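Subject: Re: [castdale-homes] Grey marble for a folding top, too cold?

Hello all,

Oh, do it! I've been hoping someone would bring up grey marble, I'm mad about the stuff and I get very little chance to go on about it at home any more.

> We're finally doing the long worktop in the utility room (134 cm, so
> not huge) and I keep coming back to a grey marbled one. My other half
> says it will look like a bank. It would mostly be used for folding and
> sorting, with baskets at one end. Walls are a very pale lilac and
> staying that way. Has anyone lived with grey? Does it make everything
> look gloomy? And is a busy pattern a nuisance when you're trying to
> find a sock? We've had samples from Flulletti and Holance and can't
> choose.

On the bank question: I think people say that when they're picturing one flat grey, and a good marbled grey has all sorts going on in it. There's a mid grey, a greener grey and then those cloudy bits that are nearly white, and the veins go from a proper bold line to something like a pencil mark. I could look at it all day. And next to a pale lilac wall it's lovely, the two bring each other on. Then you put some colour down and it really sings. Red especially!
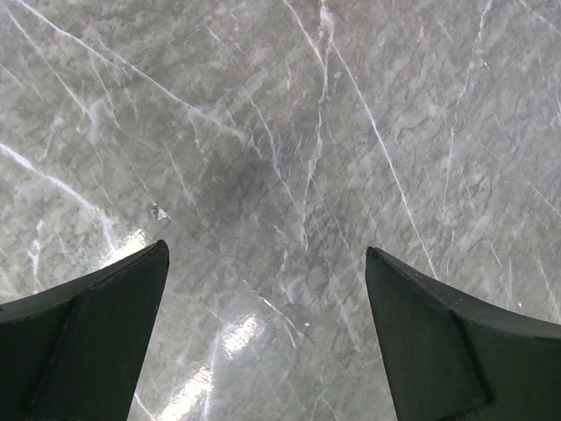
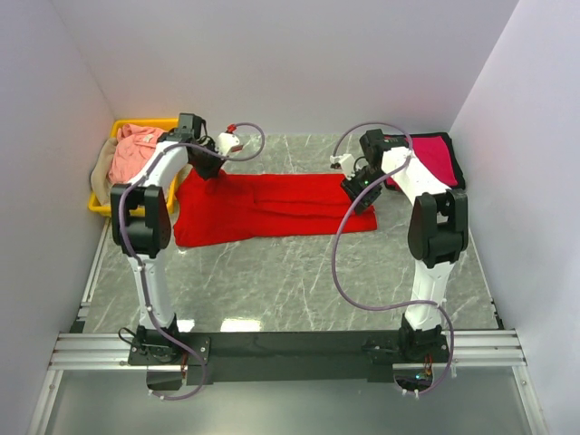
The veining close up first, then the grey with a red cloth on it and a yellow basket.

As for gloomy, my own utility room faces north and has a window the size of a tea tray, and I went grey in there 3 years ago. It isn't gloomy at all. What did make it gloomy was the old brown top, which swallowed the light (and every dark sock in the house). A polished finish gives some of the light back to you. I did change the bulb for a whiter one, so I'd try that before you blame the top for anything.

Socks: grey ones do go missing, I won't pretend otherwise. White pillowcases are fine, the edge still shows up well enough to line your corners up. Towels and tea towels in strong colours are a joy. If I were you I'd get the brightest baskets you can find, because you can spot them from the door and the whole room cheers up. Mine are orange and green and don't match anything.

Flulletti or Holance, well. I had samples from both and went with Holance for the veins, which run more on the slant and don't look as if they've been ruled. The Flulletti was prettier in the hand, but it was a small piece and I couldn't tell how often the pattern came round again. Do ask them for a bigger one. Kandasamy on the trading estate used to lend out pieces up to 69 cm long if you left a deposit, and it's worth every penny to have one at home for a week. Prop it against the wall at breakfast and again with the lights on. Then fold a whole wash on it!

One more thing, the height. Whatever colour you settle on, fold a double sheet at the height you're planning before anything gets fixed. I put mine too low and had to raise it afterwards, with a lot of muttering and 19 screw holes to fill.

Please tell us which you go for, and if there's an offcut going spare I'd love it for rolling pastry.

All the best from the far end of Castdale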